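Putting the puffer away (finally)

So it's March and I've been tripping over winter coats for weeks, which means it's time for the annual stuffing of the closet. I have one good puffer, a Sevia in a green so dark it looks black in the hallway, and every spring I manage to shove it on a shelf and forget about it until it comes out looking like a used tea bag. This year I wanted to do it right!

First I went through the pockets. I found $2, a grocery receipt and a lip balm I'd already replaced. Then every zipper gets closed, even the tiny ones, and the whole thing goes on the bed, because the bed is the only flat surface in my apartment that's bigger than a coat. 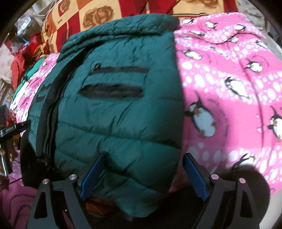 I used to roll mine up tight like a sleeping bag and squash it into its little sack – please don't do that for the whole summer. All that puff needs some room. Now I fold it loosely, sleeves in first, then the bottom up toward the collar, and I stop as soon as it's small enough for the bin. If it springs open a bit, fine, let it. The slippery fabric has a mind of its own anyway and I've had to start over more times than I'd like to admit.

The cuffs are the part that bugs me. They're stiffer than the rest and they poke out of whatever neat shape you've made, so I tug them around until they give up.

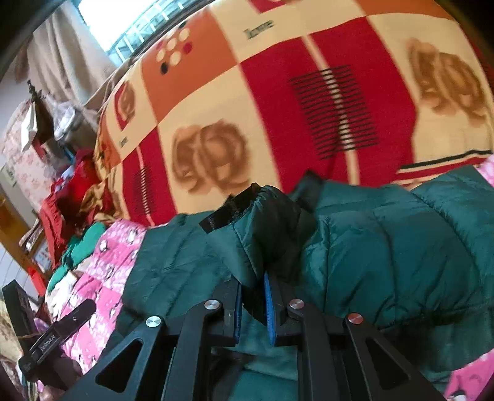

Dark green puffer, black cuff, patchwork blanket.

The bin is a Rundine one I got on sale, the kind with a lid that clicks, and it holds 4 bulky things if I'm sensible about it. The puffer goes on top so nothing heavy sits on it all summer. I also weighed the coat on the kitchen scale out of pure nosiness and got some 510 grams, so no wonder I never feel like I'm wearing it.

Next up is the scarf drawer, and I'm dreading it. Half of them shed, and there's a wool one from my college days that I never wear and can't quite get rid of. If you have a good way to store scarves without ending up with one giant knot, leave me a comment!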